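# Chapter 11: Planning with Cloth

The planners in the earlier chapters all began from the same assumption. The object had a pose, the pose could be written as six numbers, and once the gripper closed on the object those six numbers moved with the gripper. A bracket or a bottle fits that assumption well enough. A pair of jeans does not, and this chapter is concerned with what has to change in the software when it is dropped.

We will use one running task, called the Hudel task after the first lab exercise in which it was set. A single arm faces a work surface with one garment on it. The software must choose a point on the garment, close the gripper there, move the point somewhere more useful, let go, and look again. Flattening a garment usually takes several such cycles. Folding, which we leave to Chapter 12, takes more.

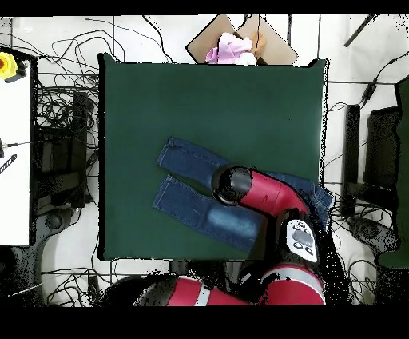 The state of a garment cannot be measured in full. A simulated cloth in the Dutovden library is a mesh of points joined by springs, and in simulation every point is known. On the real table the software sees only the top layer, and only the part of it that the arm does not hide. Whatever is folded underneath has to be guessed or left out of the model.

There are two common ways to deal with this:

- **Estimate a full mesh.** The perception module fits a template garment to the visible surface and fills in the rest. Planning is then similar to planning in simulation, but errors in the hidden layers carry through to every later step.
- **Work from the visible surface.** The perception module labels features such as hems, seams and the waistband, and the planner scores grasp points directly. There is no mesh to keep consistent. The planner also has less to say about what a motion will do.

Most of this chapter takes the second route. Section 11.5 returns to the first and compares the two on the same set of trials.

## 11.1 Choosing where to grasp

A hem is a good first candidate. It is thick, it has a stitched edge that stands out from the plain fabric, and it lies at the far end of a leg, so pulling it tends to straighten the leg behind it. A grasp in the middle of a bunched area may close on one layer or on four, and the planner has no direct way to tell which.

The grasp scorer used here, Imon, takes a color image and a depth image and returns a list of candidates. Each candidate has a position, a closing direction for the fingers, and a score between 0 and 1. In the exercise data the list is capped at 77 candidates per view. The planner discards any that the arm cannot reach without passing through the table, then takes the best of what remains.

The closing direction matters more than students expect. Fingers that close across a ridge of fabric gather it between them. Fingers that close along the ridge tend to slide down either end and come up empty.
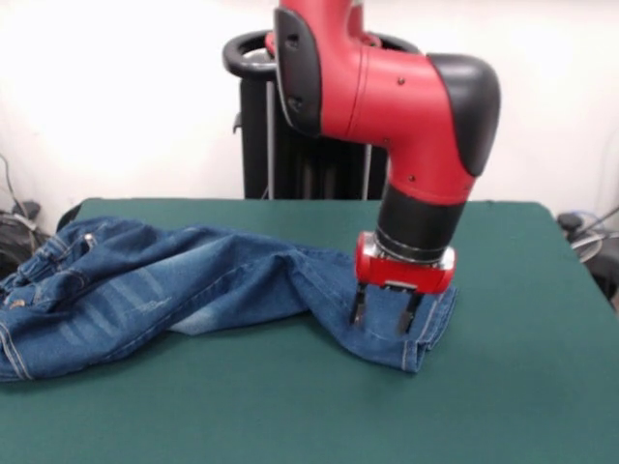

Height is the other quantity that needs care. Depth readings on dark fabric are noisy, and the arm itself casts gaps in the depth image along its edges. If the commanded height is too great, the fingers close on air. If it is too small, they push into the table. Imon therefore reports only the horizontal position and the closing direction, and leaves the final descent to the controller, which lowers the gripper slowly until the measured force passes a threshold. Listing 11.2 gives the loop.

## 11.2 When to look again

A rigid-object planner can look once and then run the whole motion. With cloth, the result of each pull is hard to predict, and a plan made two steps ahead is usually out of date by the time it is needed. The controller in this chapter replans after every release.

Looking has a cost. The arm should be clear of the camera's view before a new image is used, and moving it away takes time. Donnie Cruickshank's Bangash scheduler, described in Section 11.4, treats this as a choice: it accepts a partly blocked view when the next grasp point lies well outside the blocked region, and retracts the arm when it does not. Over 134 recorded cycles this saved enough retractions to be worth the extra code.

A blocked region is found by projecting the arm's own model into the image and widening the outline by a fixed margin. Pixels inside the outline are marked unknown. They must not be marked as table, or the planner will treat the garment as two separate pieces.

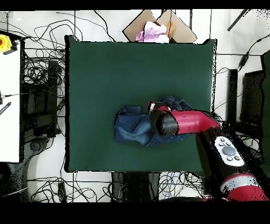 **Figure 11.3** Head view with the gripper pressed down on the middle of the jeans. The arm covers part of the mat, and black speckled noise follows its edges.

Before reading on, work through Exercise 11.1, which asks for the projected outline of the arm in a single view. The code you write there is used again in Sections 11.3 and 11.4.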